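Zulico puts four hand-held grippers through 2,088 folds and grabs, and I get to tell you how it went

GRERKBRIDGE, October - Hello from the test group at Zulico! My name is Yu-na Joo, I run hardware trials here, and the people who normally write our press releases have let me do this one myself. They asked me to keep it short. I've tried.

The news first. Zulico is releasing the full results of its hand-held gripper comparison, along with the trial sheets, the drawings for the finger pads and the list of every single grab we logged. It's all free to download from our website starting Wednesday morning. If you build grippers, buy grippers, or just spend your evenings arguing about grippers (I know you're out there, I've read your messages), I think you'll find something in it to like and something to argue with.

We compared 4 hand-held grippers. Two are our own designs, the Prumholm and the Kudo. The other two are older in-house tools that we've been using since before I joined, and they've never had proper names, so in the report they're just called Tool C and Tool D. All of them are the kind you hold and squeeze, with a camera riding along on the tool. The operator does the job by hand, and the recording is later used to teach an arm the same job.

Between them, our operators made 2,088 logged grabs. We used 40 household items, everything from dish sponges to a very slippery salad bowl, and each item was tried by 5 operators. We scored each grab on whether the item came up, whether it stayed up, and whether the operator had to change their wrist angle halfway through. That last score was Takeshi Tanabe's idea. I thought it was fussy at the time and I've since come around completely, as it ended up separating the tools better than the other two scores did.

For the hard stuff - mugs, boxes, jars, the salad bowl - the tools came out closer than I'd hoped, given that I'd been telling everyone for months how different they were. Tool C was a little better on boxes. The Kudo was a little better on anything round. If hard objects are all you need to pick up, buy the one that's comfortable in your hand and get on with your day.

Cloth was another matter, and it's most of why we wanted to publish. Cloth slides, it bunches, it comes up two layers at a time when you wanted one, and a pad that holds a jar beautifully will skate right off a T-shirt. We did the cloth rounds in people's homes, on beds and sofas and kitchen chairs, and I'm very glad we did.
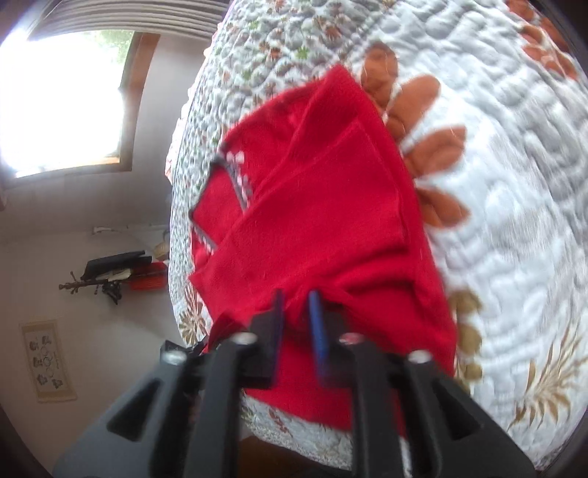 Finger pads turned out to matter more in the cloth rounds than anything else we changed, and I say that as somebody who spent most of the spring redesigning a trigger. We tried wide pads, narrow pads, ribbed ones, smooth ones, and a soft one that Toshiko Ebihara cut from sheet with a craft knife on her lunch break. A slim blue pad on the inside of each black finger, closing on a fuzzy red cloth like the one on that quilted bedspread, gives you two narrow strips that come together at the pinch, and the fabric gathers into a bunch between them. For a carry, a bunch is fine. For a fold, you want as little bunching as you can get, and that's where the scores started to spread out. The report has a whole section on it, with Toshiko's notes left in more or less as she wrote them.

The bed rounds gave us another headache, which was height. On a lab bench the cloth sits at one level and your elbow knows where it is. On a bed you're reaching down and across, the mattress gives when you push, and if you press too hard you pick up the bedspread as well. Our operators picked up the bedspread a lot! We ended up logging it as its own kind of miss, and the report calls it an "underlayer grab," though in the office it has a shorter name that I've been asked not to print.

The Prumholm had the fewest underlayer grabs of the four tools. The Kudo had the most, and I'd like to be upfront about that, as the Kudo is the newer design and the one we'd all been rooting for. Its fingers are stiffer, which helps with round jars and hurts on a soft mattress. Yuto Fukuda, who drew it, took the news well and had a revised finger on my desk before the end of the week. That finger isn't in this report. It'll get its own round later, scored the same way, and I promise to publish that one too even if it's embarrassing.

"I kept wanting the tool to tell me when it had touched the mattress," says Yuto. "A person feels that right away. With a stiff finger you feel it a bit late, and by then you've got a handful of quilt."

We also compared cameras, in a smaller way. Each tool was run with a wide lens and a narrower one. The wide lens bends everything near its edges and some of our operators found the playback hard to look at, but it kept both fingers and a good piece of the room in view, and our reviewers could score more of those recordings without asking for a repeat. The narrower lens made prettier pictures and lost a finger whenever somebody leaned in. We've gone with wide for everything from here on. I should say that we only tried two lenses, and if you have a favorite third one I'd love to hear how it does.

Bright windows gave us trouble with both lenses. Daylight coming straight in can wash out part of the view, and you don't always notice while you're busy with a sleeve. Tsehay Dinsa, who scored more of the recordings than anyone, now starts each home round by checking a few seconds of footage before the first grab. It's a small habit and it has saved us plenty of repeat visits. Her checklist is in the download, one page, and she'd like it known that she made it fit on one page on purpose.

"People send me a long recording and tell me the grip was good," says Tsehay. "I want to see both pads and I want to see the thing being gripped. If I can see those, I can score it. If I can't, we do it again."

A few things we didn't do, before you write in. We didn't test wet laundry. We didn't test anything heavier than a full jam jar. We had right-handed operators only, which wasn't the plan, and we're looking to fix that in the next set. And all of our homes were in or near Grerkbridge, so if beds are very different where you live, your numbers may be different too.

Something else that may be of use to people planning their own comparison: do the cloth first. We did it last, when everybody's hands were tired, and I'm fairly sure that a few of the late scores suffered for it. Takeshi went back through the logs to see if he could find a clear drop toward the end of each session. He found one for two of the operators and no sign of it for the others, so we left all the scores in and marked the late ones with a star. You can take them out and run the tables again yourself if you like. The order of the tools doesn't change, but the gap between the Prumholm and Tool D gets smaller.

As for what's next, the Prumholm will be our standard tool for cloth work from now on, with the slim pads fitted. The Kudo goes back to Yuto's bench for its new fingers. Tool C stays around for boxes, and Tool D is retiring to the shelf over my desk, where it will hold my mail.

Drawings for the pads can be used by anyone, for any purpose, and you don't have to ask. If you cut a set and try them on something we didn't - curtains, socks, a fitted sheet (please, somebody do fitted sheets) - send us your scores on the same form and we'll add them to the next edition with your name on them.

About Zulico

Zulico designs and tests hand-held grippers, finger pads and camera mounts for people who teach robot arms to do household work. The company is based in Grerkbridge.

Press contact

Yu-na Joo, hardware trials, Zulico. Tools are available for loan to reviewers and can be seen at our Grerkbridge workshop by appointment. Afternoons are best, and please bring a piece of clothing you find annoying to fold.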